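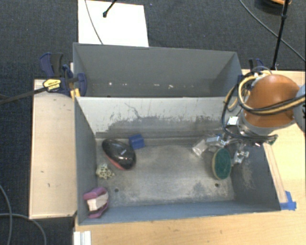
Setham Makers and Automation Circle — members' mailing list

Subject: Re: Open day on Friday, what should we expect?
From: Capucine Ferrand

Dear Faustine, and hello to everybody else on the list,

Forgive me for taking so long with this. I wanted to sit down with a proper cup of coffee and answer you in full, and then my sister called, and you know how that goes.

Faustine Delaunay wrote:

> Hi all, I couldn't get away from work for the visit to Stistance and I'm
> so sorry I missed it. Could one of you who went tell me what it was
> like? I'm trying to decide whether to bring my two nephews to our own
> open day, when the Stistance people come to us. They are 8 and 11 and
> they think a robot is a thing with legs. Also, is there somewhere to
> sit down? My knee is still not great.
> Faustine

Bring them! I'll start with that in case you stop reading partway, as my family does with my emails. It is a single arm working over a couple of gray bins on a wooden table, so no legs at all, I'm afraid, but I really think they will be glued to it. I certainly was, and I had only meant to stay for the first half and then go look at the shop.

The job sounds like nothing when you say it out loud. There are a few small things lying in the front bin, the arm comes down over one of them, closes its fingers, and carries it across to the bin behind. Then it goes back for another. I put my favorite moment at the top of this message, with the gripper down at the right side over the green oval one with the tan rim. I would call that a brush, more or less, though our hosts only ever called it "the green one" and I never got to hold it. The shiny black one over on the left got the most discussion in our group. I was sure it was a computer mouse and the gentleman next to me was just as sure it was a brush, and we went back and forth on it until we had missed two pickups.

What I hadn't understood before the visit is how much the shape of a thing matters. I always pictured the little blue block as the easy one and the curvy pink-purple piece in the corner as the hard one, and our guide told us the corner is half the trouble all by itself. If something leans against two walls there isn't much room left for a finger to get in beside it. She said they had done 119 tries that week with the same handful of items and that 109 of them had ended with the thing in the other bin. I asked about the ones that hadn't, and she was very frank about it — mostly corners, she said, and once somebody had bumped the table. I liked her a great deal for that.

You can tell the bins have had a hard life, too. The inside of the front one is scraped and scuffed all over, with the coating gone ragged along the back wall, and I found it rather comforting. I own a roasting pan in much the same condition. The whole setup has that workshop feeling, with big blue and black clamps and a bit of bright blue tape near the corner, and I think the boys will enjoy it more for looking like something they could have in a garage.

Now, the practical things you asked about, Faustine. The demonstration runs for 19 minutes and then there is time for questions, and they repeat it through the afternoon, so if the boys want to see it twice they can. At Stistance we stood, and I noticed it in my hips by the end. For our own day I have already asked for a row of chairs along the window side, and I'll put my cardigan on one of them for you. Maillard Bakery is sending pastries again — the almond ones, yes. Parking is best behind the Plukatholm building, where the gate stays open until six.

One small request from the Stistance team: please keep children's hands off the table while the arm is moving, and that goes for the grown-ups as well (I had to be reminded, I was leaning). They will have a line on the floor. They are happy for visitors to bring along a small object of their own to try, as long as it fits in a child's palm and won't break. I plan on bringing a wooden spoon rest. Perhaps your nephews have something better in their pockets, boys that age usually do.

If anyone else is thinking of coming and hasn't told me, a quick reply by Thursday night would help me with the pastry order.

With love to all, and do rest that knee,

Capucine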